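Storing and Cataloging a Toy Robot Collection
Project report, Collections and Material Culture
Áine Ní Mhurchú and Malachy Ó Néill

1. Background

The Custlow collection is a private collection of transforming toy robots and boxed vehicles. The owner has bought figures since grade school and kept a handwritten list until the list reached its second notebook. By then the same figure was sometimes entered twice under different names, and loose accessories had no entry at all. We were asked to make a catalog that one person could keep up at home.

2. What we counted

We treated every separate item as a record: figures, weapons, instruction sheets, stickers and empty boxes. The final count was 2249 records. The owner had guessed 4000, mostly because duplicate entries in the notebooks had never been crossed out.

Each record has a number, a maker, a line, a condition grade and a shelf code. We used 6 condition grades at first. In testing, the two of us disagreed too often on the middle ones, so we merged them and ended with 3: complete, incomplete and parts only.
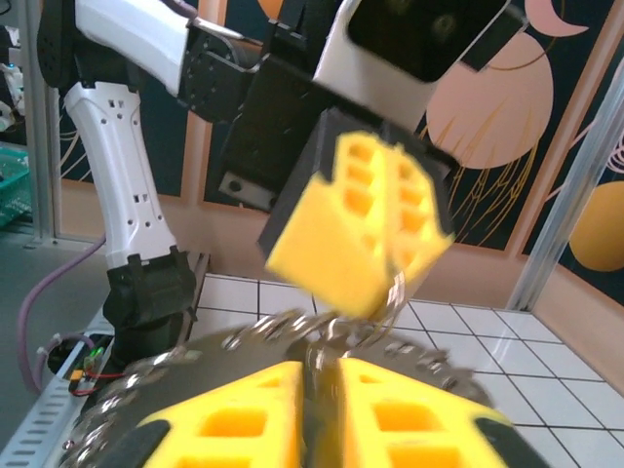

Grading went faster after that. Most of the remaining disagreements were about figures with replacement parts. The Tamayo figures were the hardest, as reissue parts fit the older bodies and the plastic is close in color. We decided that a figure with any reissue part counts as incomplete and gets a note saying which part was replaced.

3. Storage

Loose accessories had been kept in sandwich bags inside the boxes. We moved them to small zip bags with the record number on a paper slip. Joints on the Skanex line are stiff, and the instruction sheets warn against leaving them half transformed, so all of those are now stored in robot mode. Clorkix boxes are too tall for the shelves and went on top of the cabinet, away from the window.

4. Problems

The shelf codes were changed in December after the owner moved a bookcase. We had written the codes on the slips as well as in the spreadsheet, and every slip had to be redone. The new slips carry only the record number.

Malachy entered maker names from the boxes and Áine entered them from the feet of the figures. These do not always match. We kept the name on the figure and put the box name in the notes column.

5. Remaining work

Stickers have been counted by sheet and still need to be matched to figures. The owner would also like purchase prices added, where receipts exist. The spreadsheet has an empty column for this.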